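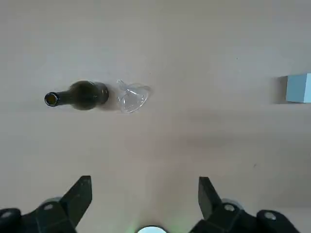

Search this site
Enter keywords Go

I nearly missed the turning for the Faulkner building, and by the time I'd parked it was gone two and the queue was out past the bike racks. Mirard hadn't opened its doors to the public since moving to Irkport, so I suppose we were all nosy. The woman on the door told me 258 people had signed up. It felt like most of them were in front of me.

Luckily I'd arranged to talk to Shagufta Siddiqui, and she came and fetched me (thank you, Shagufta, my feet were already complaining!). She has spent three years getting robot arms to handle ordinary household bits and pieces, and she talks about it the way other people talk about training a puppy.

"Everyone comes in expecting something enormous," she said as we squeezed down the corridor. "Car factory stuff, sparks flying. Then they see a table with a bottle and a funnel on it and they look a bit let down. I love that moment, because ten minutes later I can't get them to leave."

She was right about the ten minutes. I asked her what was so hard about a bottle, and she laughed at me, quite kindly.

"Dark glass is a pain. Clear plastic is worse. You and I look at a funnel and fill in the bits we can't see. The arm has cameras, and what a camera gets from a clear funnel is a few shiny lines and a lot of table." She told me they'd once spent a whole December on see-through things and she had dreams about them. A plain coloured block, on the other hand, she called "a day off".

I wanted to know who decides what goes on the table. No grand plan there, I'm afraid. People bring things from home, there's a shelf, and if something has been on the shelf long enough it gets a turn. She did say she likes long thin tools, things with a handle at one end and the useful part at the other.

"If you hold a brush by the very end, all your small mistakes turn into big ones at the bristles," she said. "Try it at home with a pastry brush. Hold it right at the tip of the handle and see how tidy you are."

(I have since tried it. There was egg on the toaster.)

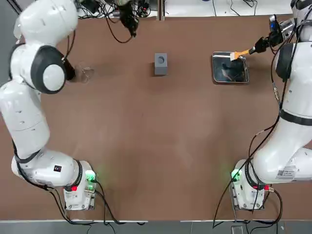 Cleiton Damasceno put it more bluntly: the arms were the easy bit, he told me, and what ate up his mornings was cables. He'd been listening in from the next table and clearly had views. Every cable has to let the arm swing as far as it needs to and still keep out of the way of the work, and each time somebody changes a gripper he goes round checking the lot again. "I could talk about cable ties until you beg me to stop," he said, and I believed him.

Back to Shagufta, and to the question I'd been saving. Does she want one of these in her own kitchen?

She thought about that for longer than I expected. "Not yet," she said. "My mum would, she's got arthritis in both hands and a jar lid can ruin her afternoon. I think about her a lot when I'm here. But I'd want to see one do the same dull job 155 times running before I let it near her good plates."

And how many times running had they managed so far? "On the dull job? Nearly 50," she said. "Then it had a bad Monday. It's always something silly." I liked her for telling me, with a brochure full of smiling people sitting right there on the windowsill.

They're hoping to take a smaller version of the day over to Trundilbridge in spring, if they can find a hall with a decent floor. Go if you can, and wear comfy shoes.

Comments

Kathleen Fahy
Went with my grandson and he asked better questions than I did. I'd have liked more chairs.

Digby McKinnon
Did she say whether they try it with the lights down? My kitchen is like a cave in winter.

Trinity Villanueva
Digby, I asked one of the others that! He said changing the lighting is next on their list. Please do come to Trundilbridge, we've got halls.

Contact | Copyright | Back to top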